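Stallby

News and media

FOR IMMEDIATE RELEASE

Stallby opens its coffee bench recordings to outside labs, and asks them to keep their expectations low

Collection of 2,140 demonstrations comes with its failures left in and no claim that a robot can now make your morning cup

GROLANTHORPE – August 4, 2025 – Stallby, the appliance testing and automation company, today released Celtmont, a collection of demonstrations in which people guide a robot arm through small jobs at a household coffee machine. The recordings are meant for training and checking systems that learn from examples. The company does not know yet whether they are good enough for that, and would like other people to find out.
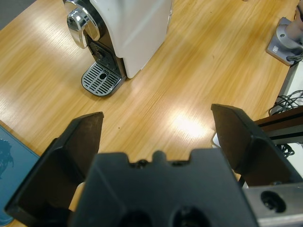 Reading time: 6 minutes

Celtmont covers three jobs: placing a cup on the drip tray, working the lever, and taking the cup away again. Each one was recorded separately. An operator moves a hand-held controller, the arm follows, and the system stores the arm's motion next to the view from a camera at the wrist. Every recording begins with the gripper open and empty over the table.

Stallby has spent most of its working life testing kettles, toasters and hand mixers for other companies, and it came to robot learning with its arms crossed. The company's view is that a good many announcements in the field describe a single attempt that went well. Celtmont was put together by people who spend their days opening and closing the same toaster until the spring goes.

"I was asked to write something about the future of the kitchen and I declined," said Solomiia Nazarenko, who leads the project. "We have recordings of an arm near a coffee machine. Some of them are quite good. If somebody tells you that adds up to a robot barista, ask to see it done on a machine it hasn't met, by a team that didn't pick the machine."

What was recorded

The collection holds 2,140 demonstrations made by 17 operators over one spring, with the last of them finished in June. Operators came from Stallby's test floor and from Ivanyshyn, the contract staffing firm the company uses when the benches are busy. None had driven an arm before. Stallby considered hiring people who had, and decided against it on cost, which Nazarenko says is the true reason and will be given as such in the notes.

A single demonstration runs up to 20 seconds. Anything longer was stopped and filed under a separate label. Those long ones are included too, and users who want tidy data will have to take them out themselves.

The bench is a plain wooden table. The coffee machine stands towards the back of it, white, with a chrome lever and a slotted metal drip tray sticking out in front. From the wrist you see a lot of gripper and a fair bit of tabletop, and the machine is small and far off until the arm gets going. Other gear sits along the right side, including loops of black cable, and it was left where it was. Oksana Demchenko, who ran the sessions, argued for clearing it away and lost.

"My worry was that the system would learn the cable," Demchenko said. "I still have that worry. You get a model that knows where the tray is because it knows where the junk is, and it looks brilliant right up until somebody tidies."

The shiny parts

Two things on the bench give the camera trouble, and the company expects they will give learning systems trouble as well. One is the chrome lever, which reflects whatever is near it. The other is the table itself. The wood has a glossy finish and throws the room lights back in bright patches, and those patches shift as the wrist moves.

Stallby did try to get around it. A matte cloth was laid over the table for part of one afternoon, and the results were much easier on the eye. Those recordings were dropped. Lesia Yurchenko, who looks after data quality, pointed out that kitchens have shiny counters, and that a collection made on cloth would mostly teach people about cloth.

See-through objects are a further headache. A clear item on a pale, grainy surface can come down to one faint edge in the wrist view, and labellers going over the same footage did not always agree that anything was there. Where they disagreed, the file says so. No attempt was made to settle it by vote. 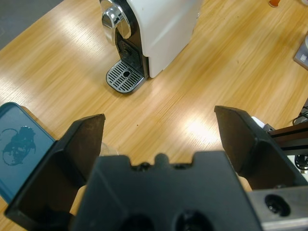 What the company is not claiming

Stallby trained a small model of its own on the recordings, chiefly to see whether the files opened properly and the timestamps lined up. The model moved the arm towards the machine. It also moved the arm towards the machine when asked to do other things. The company isn't publishing a success rate, on the grounds that a figure from one bench in one room would be quoted by people who would leave out the bench and the room.

The following should also be kept in mind by anyone writing about the release:

The collection was made with one type of gripper, a black two-finger parallel model with broad fingers. Those fingers block a large share of the wrist view, and a slimmer pair would see things differently in the plain sense of the word.

There was a single coffee machine. Shifting it a little between sessions, which was done, doesn't make it a second machine.

Operators got better as they went. Early recordings wander and late ones are brisk, so a system trained on everything will be copying beginners for part of the time. Session order is in the files for anyone who would like to weigh them.

Nothing was brewed. Water and power were left out of it at the request of the company's own safety desk, and a cup taken away from the tray is an empty cup.

"People hear that last one and look let down," said Ruby-Lee Quinlan, head of lab operations. "But I've got an arm, a mains appliance and someone on their second shift with a controller. We can talk about hot water when I've seen a few hundred quiet runs in a row, and I haven't."

Why the failures stay in

Many recordings end badly. Cups were nudged off the tray, the lever was missed, and in one stretch the arm kept stopping short of the machine because a calibration file from the week before had been loaded. Stallby's first draft of Celtmont left those out. The draft was smaller and neater, and it gave a rosy picture of how often a new operator gets a cup onto a drip tray.

Putting them back meant labelling them, which took longer than the recording did. Each failed attempt carries a short plain-language note written by the operator straight afterwards. Spelling has been left alone. Some notes are one word, and a few of those words have been replaced with a dash.

Ctibor Havlíček, who wrote the recording software, would have liked the notes to follow a fixed list of causes. A list was tried. Operators picked "other" so often that it was scrapped, although Havlíček maintains it was a good list and has kept it in the documentation as an appendix.

Whether failures help a learning system or simply confuse it is an open question as far as Stallby is concerned. The company has read arguments both ways and found neither very convincing. Files are marked so that either camp can have what it wants.

Getting the files

Celtmont is free to research groups, schools and independent developers. Commercial users are asked to write first and say what they plan to do with it. Requests are read by a person, so a reply can take a while, and slower again over the holidays.

Groups that train on the collection are asked for one thing in return: a short report of how their system behaved on a bench that isn't Stallby's, including the attempts that went wrong. Reports will be posted as received. Disappointing ones are welcome and will be posted in the same place as the rest.

A second round of recording, with a different machine and a different room, is under discussion. No budget has been approved for it and no schedule should be assumed.

About Stallby

Stallby tests small household appliances and builds the rigs used to test them. Its lab and offices are in Grolanthorpe.

Media contact

Ruby-Lee Quinlan, Lab Operations, Stallby, Grolanthorpe

Bench visits for reporters can be arranged on request. Please bring your own coffee.

– 30 –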